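Devolver el envase

Hace unos meses cerró la última tienda a granel de mi barrio. Vendía legumbres, jabón, arroz y aceite, y se podía llevar el bote de casa. Los vecinos lo lamentaron mucho en el portal y en el grupo de mensajes. Yo también lo lamenté, y luego hice cuentas de las veces que había entrado en el último año. Pocas. Compraba allí las lentejas y el detergente, cuando me acordaba de coger el bote. El resto lo compraba envasado, como casi todo el mundo.

No escribo esto para pedir perdón. Lo escribo porque llevamos años hablando del envase como si fuera un problema de conciencia, y creo que es sobre todo un problema de transporte, de horarios y de espacio debajo del fregadero.

Mi abuela devolvía los cascos. Lo cuento sin nostalgia. Los devolvía porque le daban dinero y porque la bodega estaba a dos calles, abierta hasta la noche. Había un cajón de madera en el pasillo para las botellas vacías, y cuando estaba lleno bajaba con él un nieto. El sistema aguantó mientras cada pieza estuvo en su sitio: el depósito, la bodega cercana, el camión que se llevaba las vacías al traer las llenas. Cuando el reparto cambió y la compra se fue al supermercado de las afueras, la gente dejó de devolver cascos sin que hiciera falta que se volviera peor persona.

En octubre fui a una charla en la biblioteca sobre reutilización en comedores y fiestas populares. Hablaba Vasanthi Selvanayagam, que lleva años organizando el lavado de vajilla para actos de verano y tiene poca paciencia con los eslóganes. Contó el caso de una verbena a la que llevaron 541 vasos reutilizables con una fianza pequeña. Volvieron 230. El ayuntamiento lo presentó en su boletín como un éxito, porque no se había repartido ni un vaso desechable. Ella lo consideraba un mal resultado. Un vaso pensado para muchos usos gasta más material que uno de usar y tirar, y si termina en un armario después de una noche, ese material de más se ha gastado para nada.

Le preguntaron qué había fallado. La fianza era baja, dijo, y el puesto de devolución cerraba antes que la barra. Además, los vasos llevaban impresa la fecha de la fiesta y el dibujo del cartel, con lo cual la gente se los guardaba de recuerdo. Al año siguiente pidieron vasos lisos, subieron la fianza y dejaron el puesto abierto hasta el final.
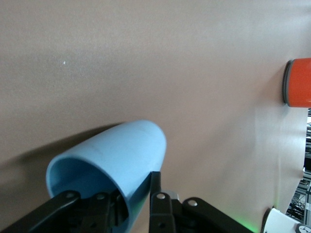
Me interesa lo del vaso liso porque va en contra de lo que suele pedir quien paga. El patrocinador quiere su logotipo, el ayuntamiento quiere su escudo y la comisión de fiestas quiere el año. Un objeto que tiene que circular funciona mejor cuando no es de ninguna fiesta en particular. Sirve para la de junio y para la de septiembre, para este pueblo y para el de al lado. Se puede lavar con otros, apilar con otros y reponer sin que nadie note cuál es el nuevo.

Lo mismo vale para los tarros. Tengo en la cocina una balda de frascos de vidrio que guardo por si acaso, y apenas hay dos con la misma tapa. Cada fabricante tiene su boca, su rosca y su altura. La marca Andero vende un tomate frito que me gusta en un frasco cuadrado que no se parece a ningún otro, y en la etiqueta invita a darle una segunda vida. Yo se la he dado: guarda botones. El siguiente guarda clavos. Pero una casa necesita un número limitado de frascos de botones, y el tomate se sigue comprando cada semana.

Kasun Abeysekara, un amigo que trabaja en una conservera, me discute este punto. Dice que la forma del envase vende, que en el lineal compiten muchas salsas parecidas y que su empresa no puede renunciar a distinguirse mientras las demás no lo hagan. Le creo. Precisamente por eso me parece que la decisión no le corresponde a una conservera sola, ni a mí delante de la estantería. Tiene que haber una norma: unos pocos formatos comunes, con la etiqueta libre para que cada cual ponga en ella lo que quiera. Las botellas de vino llevan mucho tiempo pareciéndose bastante entre sí y el sector ha sobrevivido.

Kasun también dice que el agua del lavado y el gasóleo del camión cuentan. Claro que cuentan. Si una botella vacía tiene que cruzar el país para que la laven, mejor fundirla cerca. Los sistemas de retorno tienen sentido a una distancia razonable y con camiones que no vuelvan de vacío, y habrá productos para los que nunca lo tengan. Preferiría que se dijera así, producto por producto, en vez de prometer que todo se va a reutilizar.

En mi pueblo, que tiene 3493 habitantes, se propuso el año pasado una máquina para devolver botellas junto al centro de salud. La reunión fue larga. Hubo quien habló del ruido y quien habló de la competencia desleal con el contenedor amarillo. Sumaiya Munasinghe, que tiene el bar de la plaza, hizo la única pregunta que me pareció útil: quién la vacía los domingos de agosto. No hubo respuesta, y la propuesta sigue en un cajón – supongo que en el mismo donde está el carril bici.

Esa es la clase de pregunta que echo en falta en las campañas. Nos enseñan niños plantando árboles y manos que sostienen una bola del mundo. No nos dicen dónde se lava, quién paga el turno de lavado ni qué pasa cuando se rompe el lavavajillas industrial a mitad de temporada. Son asuntos aburridos y se resuelven con presupuesto y contratos, con gente que cobra por hacerlos.

Mientras tanto, he vuelto a comprar lentejas a granel, en un puesto del mercado que abre por las mañanas. Tengo que coger el autobús. Voy cuando puedo, con una bolsa de tela y dos botes de café Isero a los que les quité la etiqueta con agua caliente. Al tendero le vienen bien porque cierran a rosca y ya sabe lo que pesan vacíos. Los apunta a lápiz en un cartón, al lado de la balanza, junto a los de otros clientes que también usan esos botes.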